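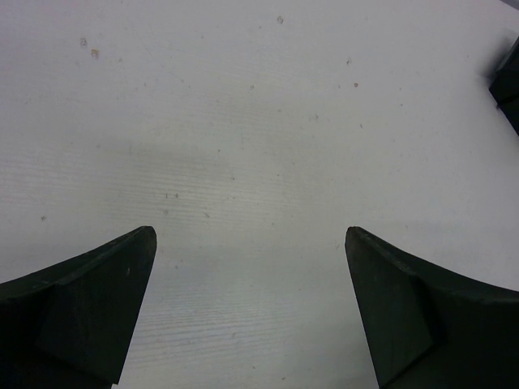 Pale gray-white, finely streaked, and never quite the same shade from one side to the other.

The Pale Table
Why I can't stop looking at the plainest piece of furniture in the house

April 7, 2018

My grandmother's kitchen table was so dark that you could lose a raisin on it. Dark brown top, dark brown legs, a dark brown bench along the wall. We ate there, did homework there, shelled peas there, and in December we rolled out cookie dough on it under a yellow bulb, and I thought that was the color a table came in.

So I was not prepared for the long white one at Tuhumury. Tuhumury is a lunch place in Stavach, down the hill from the bus station, and I had gone in to get out of the rain. I put my wet gloves on the table and a bowl of lentil soup arrived and I swear that soup was the most orange thing I had ever seen. The spoon had a shadow. The bread had a shadow! I sat there for an hour and a half, well past the soup, moving a salt shaker back and forth like a kid.

Since then I've been a bit of a bore about pale tables. I look under them in restaurants. I have opinions on edges. And for this issue I got to spend two days with people who are worse than I am.

Streaks, and which way they run

Muchen Yin has been making tabletops at Cerneck for 11 years. Cerneck is a workshop behind the old feed store, one long room with a saw at one end and a finishing booth at the other, and between them tabletops lean against every wall. Most of them are some sort of white. I said so, brightly, when I walked in, and Yin looked at me the way a baker might if you told her she had a lot of beige things.

"Go stand by the door," she said. "Now tell me again they're white."

From the door, one was nearly blue. One looked like oatmeal. One had a grain so fine I'd taken it for a flat coat of paint, and with the light coming in low it was all thin lines, hundreds of them running side to side, like rain on a train window. I walked back to touch it. I could hardly feel them.

The lines matter a lot to Yin. A perfectly blank white top, she told me, is tiring to sit at. Your eye has nowhere to rest and every crumb looks like an accident. Put a soft streak in it, whether that's the grain of the wood coming up through a thin stain or a pattern brushed in by hand, and the whole surface calms down. She runs the streaks the long way, always. She tried them the short way once for a customer who asked for it, and she still brings it up.

"It looked like a ladder," she said. "He loved it. I had to deliver it after dark."

The model she makes most often is called the Lakis. It has straight legs, a softened edge, and a top stained in two passes, white first and then a gray so thin it looks like dishwater in the can. She wipes the gray off almost as soon as it's on. What stays behind sits in the low places of the grain. I watched her do a whole top with one folded rag and no hurry at all, and when she got to the far end she went back to the beginning and stood there with her head tipped to the side.

What the light does

You don't really get to see a pale table until you've lived with it for a day. Mine (yes, I caved, more on that in a minute) is brightest along the window side in the morning. By lunch there's a soft gray band across the middle where the window frame gets in the way, and toward evening the side I sit at goes cool, almost the gray of a pigeon. I have eaten breakfast in that kitchen for years and had never noticed what the light was up to. The old table just swallowed it.

Rohani Wijaya noticed long before I did. She teaches a sewing class in her front room in Stavach, and she changed her cutting table from dark to pale eight years ago. She did it for the thread. Navy thread on a walnut-colored top is a misery, she says, and pins are worse. Now she can spot a dropped pin from across the room because it has a little line of shade under it.

She also teaches her students to turn the fabric so the weave runs along the streaks in the table. If the two drift apart, you see it right away, before you've cut anything. I tried it with a piece of striped cotton and was crooked within a foot. She was very nice about it.

Her table has been through a lot. There's a faint ring from a hot iron, a scatter of chalk that has settled in near one corner, and a long scratch that she has grown fond of because it happens to be a handy length for measuring bias tape. I asked if she'd ever have it refinished.

"It would take a week," she said. "Where would I put everything for a week?"

But doesn't it get filthy?

Everyone asks. My sister asked before I'd even taken the blanket off mine.

It gets exactly as dirty as any other table, and you know about it sooner. Coffee shows, beet shows, turmeric shows like a flare. Wipe them up while you're still annoyed and they come away with warm water and a drop of dish soap. Yin is firm on this point: a soft cloth, along the streaks, and then a dry cloth the same way. Scrubbing in circles is what leaves those dull clouds you see on old café tables. She doesn't want to hear about the rough green side of the sponge.

The things that do real damage are slower. A wet flowerpot left for a weekend. Newsprint under a damp bowl. Cheap rubber feet on a lamp, which can leave a yellowish dot that will be there when your children are grown. Yin glues felt on the bottom of everything she owns and offered, seriously, to do my keys.

Dust is the surprise. On the dark table I was wiping dust all the time. On the pale one I forget for days, and then the sun comes in flat and there it all is.

Living with one

I bought a Lakis with a small knot near one end. Yin had set it aside as a second and I would have fought anyone for it. It's 27 inches deep, on the narrow side for a dinner table, so the serving bowls end up on the counter and people get up to refill their plates. I like that better than I expected. Seven of us squeezed around it for my brother's birthday, elbows everywhere, and the candles did something lovely to the top, all those fine lines going gold.

If you're thinking of getting one, bring a sample home before you decide. Cerneck will lend you a piece the size of a cutting board. Lay it flat – not propped up against the wall, where the light hits it all wrong – and leave it there from breakfast to bedtime. Put an egg on it. Put your phone bill on it. Stand where you'd stand to cook and look over at it. I borrowed three and the one I'd been sure about in the workshop turned faintly green beside my cabinets by four in the afternoon.

And get a look at the edge. A pale top with a sharp square edge can seem thin and chilly from across the room, even when it's neither. Round it over slightly and the light slides off it.

I still have my grandmother's table, by the way. It's out on the back porch with seed trays all over it, and it looks terrific out there in the full sun. Last week I took a chair out and had my coffee at it. Then I carried the cup back in, set it on the white one, and stood there watching the steam.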